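From the Tea Table

Hello again, everyone, and thank you for all the kind notes after the last newsletter. I had meant to write a short item this time, just a few lines about the tea break and what we need for it, but those of you who know me will already be settling into a chair. It has been a good winter for the Monday table at Murkisus Hall, and there is a fair amount to catch up on.

First of all, the new urn is in! The old one had been getting slower and slower, to the point where Saulius Kütt was switching it on before he had taken his coat off, and even then the first cups were poured at twenty past. The new one holds 105 cups, far more than we need on an ordinary Monday, but it will earn its keep at the spring sale. Saulius has written the instructions on a card and taped it inside the cupboard door. Please read the card. The switch is on the back, low down on the left, and the little tap wants a quarter turn and no more.

Now, on to what I really wanted to write about, and that is shortbread.

You may remember that in November we had a friendly disagreement about cookies. It began with the chocolate ones, which are lovely but get onto everything (the green tablecloth has never been quite the same), and it ended with a good many people telling me, one at a time and rather quietly, that what they would like with a cup of tea is something plain. I took that to heart. I started picking up a different plain cookie each week, whatever I could find, and putting it out without saying anything, to see what came back on the plates and what didn't.

The oat ones did fairly well. The thin lemon ones were gone in no time, but I think that was mostly one table, and I won't say which. The rice cookies I brought home again, nearly the whole packet, and my grandson ate them in the car. Then came the shortbread, and I had three separate people follow me into the kitchen to ask if there was any more of it. Bergþóra Nørgaard, who has never once in my hearing praised anything from a store, had two pieces and asked to see the box.

It's the vanilla one, in a long narrow carton with a red tartan pattern, so you won't have trouble spotting it on a shelf. The name runs down the length of it in white capitals, with a little golden cookie printed beside it and a white band near one end. I like a box of that shape very much. It slides in beside the tea tins, standing up or lying down, and it fits in a coat pocket if your bag is already full of library books. 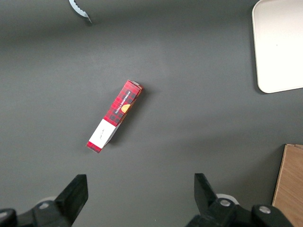 How to keep it nice

I have strong feelings about this, so bear with me. Shortbread is a simple thing, mostly butter and flour and sugar, and it picks up whatever is around it. If you leave an open packet in a cupboard next to the peppermint tea, you will have peppermint shortbread by the weekend. If you leave it out on a damp day it goes soft, and soft shortbread is a sad business.

So, once a packet has been opened, please move what is left into one of the square tins on the second shelf, put the lid on properly (push all four corners, they pop up), and write the day on a bit of masking tape. The tape and the pen live in the drawer with the teaspoons. Don't mix it with anything else in the same tin. I know it looks neater to have everything together, but the ginger cookies are bullies and will take over within the hour.

If a piece has gone a little soft at home, you can bring it back. Lay the pieces on a baking sheet, not touching, and give them a few minutes in a low oven, then let them cool all the way down before you try one. They crisp up as they cool, so don't judge them warm. Bergþóra does hers this way and swears they are better than new.

For serving, I have gone over to the flat trays in place of the deep bowls. In a bowl the bottom ones get knocked about and you end up with a layer of crumbs, and people dig. On a tray everybody can see what there is and take a piece without disturbing the neighbors. One layer is plenty, and it can be topped up from the kitchen as the afternoon goes along.

The crumbs, by the way, are not to be thrown out. Tip them into the jar marked Noh — that was the name of the coffee that came in it, and I have never managed to soak the label off — and when it is full somebody can take it home and make the base for a cheesecake. I did one at New Year with a spoonful of melted butter and a pinch of salt stirred through, pressed down hard with the back of a glass and chilled overnight. The slices held together beautifully.

What goes with it

Plain black tea, in my opinion, and on the strong side. Saulius says coffee, and he is welcome to it. One or two of you have been bringing a little jar of something to go alongside, and the plum jam that turned up in January was a treat. Whoever made it, please put your name on the jar next time so that you can be thanked properly and the jar can find its way home! I have a whole row of clean empties on the windowsill and no idea where any of them belong.

A few practical matters

The tea box stands at 600 as of Mar 9, 2020, which covers the milk, the tea and the cookies through the spring with something left over for cups. We lost two more of the blue ones last month, so if you have plain mugs at home that you don't use, they would be very welcome. Nothing with gold on the rim, please, on account of the microwave.

If you would like to bring a packet of something for the table, there is a sheet on the board by the coat hooks. Put down your name and what you plan to bring, so that we don't end up with everyone arriving with the same thing, as we did with the fig rolls. Homemade is always welcome too, with a small note saying what is in it, and do mention nuts.

Bergþóra has promised to bring her mother's shortbread recipe, the one with rice flour in it, and to write it out in measurements the rest of us can follow. It has been handed down as "a good piece of butter and enough flour," so she is baking it over again with a kitchen scale beside her. I hope to have it in for the next newsletter. In the meantime, the kettle goes on at two, and there is a spare chair at our end of the table, by the radiator.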